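Betreff: Re: [Greifzellen] Regelentwurf für Kleinteile, Abschnitt 4 (Aufnahmefläche und Freigabe)

Hallo zusammen,

danke für den Entwurf. Ich antworte direkt unter den Punkten, damit wir das bis Juni in die Fassung 2 der Hausregel bekommen. Was ich nicht kommentiere, ist für mich in Ordnung.

> Abschnitt 4.1: Vor jedem Lauf ist die Aufnahmefläche zu leeren und zu
> reinigen. Auf der Fläche darf sich beim Start nur das zu greifende
> Teil befinden.
>
> Abschnitt 4.2: Der Greifer wird in Startstellung gebracht. Die
> Startstellung gilt als sicher, wenn kein Kontakt zwischen Finger und
> Teil besteht.

Zu 4.1: "Reinigen" ist als Anweisung zu ungenau. Am Standort Ondberg wird trocken abgewischt, in Cavimlow mit Alkohol, und beide Seiten halten das für die Regel. Mein Vorschlag ist, das Verfahren offen zu lassen und das Ergebnis zu beschreiben: keine losen Partikel und keine Flecken innerhalb des Greifbereichs. Flecken außerhalb des Greifbereichs werden im Protokoll vermerkt, der Lauf darf trotzdem starten. Wer den Greifbereich nicht angezeichnet hat, muss die ganze sichtbare Fläche so behandeln, als gehöre sie dazu.

Zu 4.2: "Kein Kontakt" reicht mir nicht. Ein Finger kann einen halben Millimeter neben dem Teil stehen und erfüllt den Satz. Bei der ersten Bewegung schiebt er das Teil dann weg, und im Protokoll steht trotzdem "sichere Startstellung". Wir brauchen einen sichtbaren Abstand, den man auch im Bild der Handgelenkkamera ohne Messung erkennt. Für die Zellen mit Mornel-Steuerung würde ich 10 mm als Untergrenze eintragen, gemessen zwischen Fingerspitze und nächstem Rand des Teils. Die Pace-Zellen haben eine eigene Tabelle, die bleibt bestehen.
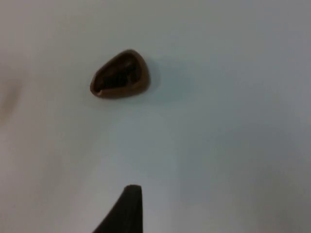 *Kleines braunes Hohlteil, Öffnung nach oben, auf weißer Fläche; unten die dunkle Fingerspitze mit deutlichem Abstand. Am linken Rand ein schwacher bräunlicher Fleck.*

So ein Bild würde ich als Muster für den Anhang nehmen. Ob der Fleck links zur Fläche gehört oder nur eine Spiegelung ist, lässt sich daraus nicht entscheiden. Für solche Fälle schlage ich vor: Was im Bild nicht eindeutig ist, wird an der Zelle nachgesehen. Die Freigabe nach Bild allein gilt nur, wenn nichts offen ist.

> Abschnitt 4.3: Teile mit Hohlform sind mit der Öffnung nach unten
> abzulegen, um ein Verkanten der Finger zu vermeiden.

Dem widerspreche ich. Die Öffnung nach unten ist für den Sauggreifer sinnvoll, für den Fingergreifer aber keine allgemeine Regel. Bei dünnwandigen Schalen gibt der Rand nach, wenn beide Finger von außen drücken, und bei Öffnung nach unten sieht die Kamera den Rand nicht mehr vollständig. Ich würde schreiben:

- Die Lage des Teils wird im Laufblatt festgelegt und vor dem Start geprüft.
- Bei Fingergreifern ist die Öffnung nach oben der Normalfall, Abweichungen werden begründet.
- Teile mit erkennbarer Kerbe oder unregelmäßigem Rand werden vor dem Lauf begutachtet. Ob sie zugelassen sind, steht im Laufblatt.

Der letzte Punkt ist neu. Bisher haben wir beschädigte Ränder erst nach dem Griff erfasst und konnten sie dann nicht mehr dem Greifer oder der Anlieferung zuordnen. Ein Bild vor der ersten Bewegung kostet kaum Zeit und beantwortet die Frage in den meisten Fällen.

> Abschnitt 4.4: Die Beleuchtung muss gleichmäßig sein.

Das hält keine unserer Zellen ein. Zu den Rändern hin wird es bei den meisten Aufbauten dunkler, und auf einer weißen, matten Fläche fällt das sofort auf. Für die Erkennung ist entscheidend, dass sich das Teil und sein Rand überall im Greifbereich klar von der Fläche abheben. Ich würde deshalb den Kontrast am Teil verlangen und die gleichmäßige Ausleuchtung als Empfehlung stehen lassen. Glänzende Teile brauchen einen eigenen Satz: Lichtreflexe am Rand sind zulässig, solange die Erkennung den Umriss geschlossen ausgibt.

> Abschnitt 4.5: Bilder sind 400 Tage aufzubewahren.

Einverstanden mit der Frist. Bitte ergänzen, dass das Startbild und das Bild nach dem Griff zusammen abgelegt werden. In Cavimlow liegen die beiden zurzeit in getrennten Verzeichnissen mit unterschiedlicher Nummerierung. Beim letzten Abgleich waren 192 Startbilder keinem Lauf mehr zuzuordnen. Die Laufnummer gehört in beide Dateinamen, mehr braucht es dafür nicht.

Offen ist für mich noch, wer die Freigabe erteilt, wenn an einer Zelle im Wechsel gearbeitet wird. Der Entwurf sagt "die bedienende Person", und beim Schichtwechsel sind das zwei. Ich würde festlegen, dass eine Freigabe mit der Übergabe erlischt und neu erteilt werden muss, auch wenn sich am Aufbau nichts geändert hat. In Ondberg wird das schon so gemacht.

Wer andere Werte für den Abstand in 4.2 hat, bitte hier auf der Liste mit Angabe von Greifer und Steuerung. Die geänderten Abschnitte trage ich danach in den Entwurf ein und schicke ihn noch einmal herum.

Viele Grüße
aus der Zellentechnik Ondberg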